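Workshop Notebook, Finishing Room, Osbridge
Entry for Tuesday, August
Kept by Deepak Nautiyal

Purpose of entry: to record the state of the hard wax oil trials and the decision on the Sandhu order before the next batch of tops is sanded.

8:15 a.m. Room temperature and humidity logged on the door sheet as usual. The humidity reading is higher than the one taken at close yesterday. The dehumidifier tank was full and had shut itself off overnight. Colleagues closing up are asked to empty it whether or not the light is on.

Test boards 1 through 4 were examined under the side lamp. All four are red oak from the same delivery, sanded to 150 and oiled with the Rilirell product in one thin coat. Boards 1 and 2 remain slightly tacky at the ends, where the grain drinks more. Boards 3 and 4 have cured properly. The difference between the pairs is the wiping interval: boards 3 and 4 were wiped at 22 minutes, and boards 1 and 2 were left until after the delivery had been unloaded. The interval is therefore to be treated as part of the procedure and written on the tape beside each board.

Color remains the harder question. The Sandhu order calls for a warm top over a dark base, and the approved chip was made on a piece of maple that takes pigment quite differently from our oak. On oak the same mix goes toward orange in the open grain and stays pale between. 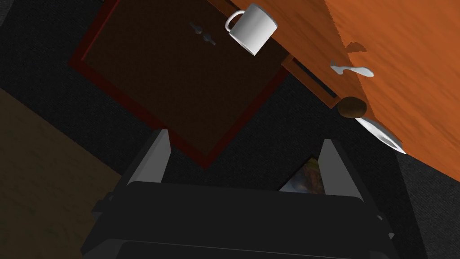 A second mix was prepared with the amber reduced by half. It was applied to board 5 at 10:40 a.m. and wiped at the correct interval. While wet it looked nearly identical to the first mix. No judgment will be made until it has had two nights on the rack. The note from last month about judging wet samples still stands, and I refer colleagues to it.

Abrasion test, continued. The wheel on the Ritach tester was changed before the run. The oiled board went to 390 cycles before bare wood showed at the high spots. The lacquered control went to 1,900 and was stopped there with the film dull but unbroken. These figures are as expected for the two finishes and should not be read as a case for lacquer on this order. The client has asked for a surface that can be repaired in place, and a lacquered top cannot be spot repaired without a visible edge. The figures will be given to the client in full all the same.

1:30 p.m. Discussion of floors, arising from the client's second question. The client wishes to know whether the same oil may be used on the floor of the dining room so that table and floor age together. My view is that it may, with reservations. A floor next to a carpet darkens unevenly, and the line shows when the carpet is moved. Felt backing does not prevent this. The client should be advised to leave a new floor uncovered for its first season.

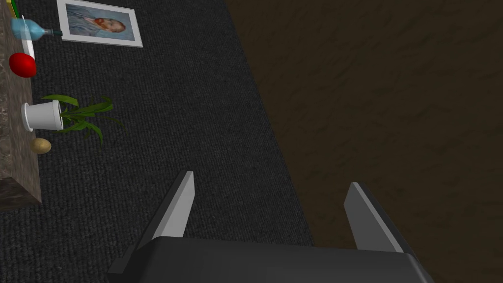

Dark brown wood floor meeting the long straight edge of a charcoal carpet.

Maintenance advice was drafted for the order file. Wash with a barely damp cloth and plain soap. Do not use vinegar or spray polish. Renew the oil on the table when water no longer beads, working with the grain and wiping off all excess. Rags are to be laid flat outdoors to dry or kept under water in the lidded can. Two oily rags were found folded on the bench this morning. This must not happen again, and the rule applies to everyone, myself included.

Sheen was also considered. The client's samples were viewed in strong daylight at our front window, whereas the table will be used mostly in the evening. Satin reads as flat in a dim room. I propose that the final samples be shown under a single low lamp as well as at the window.

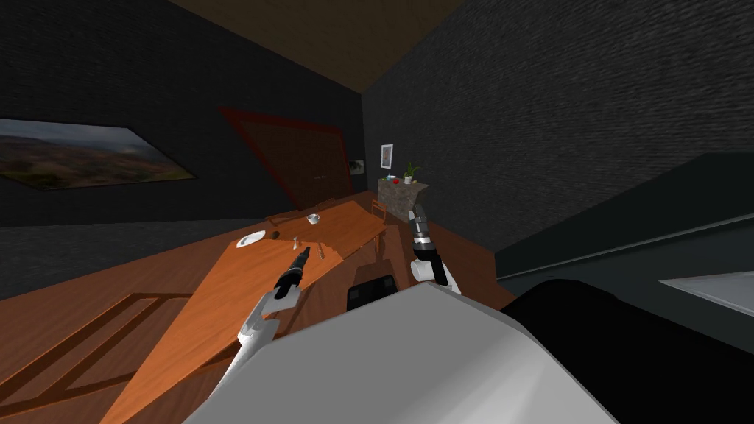 Wooden table in a dim dining room.

Materials. Stock number 548, the fine white pads, is down to the last sleeve. Reorder sent at 3:50 p.m. The amber pigment is sufficient for this order but not for the next.

Open items: read board 5 on the rack. Repeat boards 1 and 2 with the interval kept. Ask Sandhu for an oak offcut from the existing floor. Tester wheel to be logged against this run.

D. Nautiyal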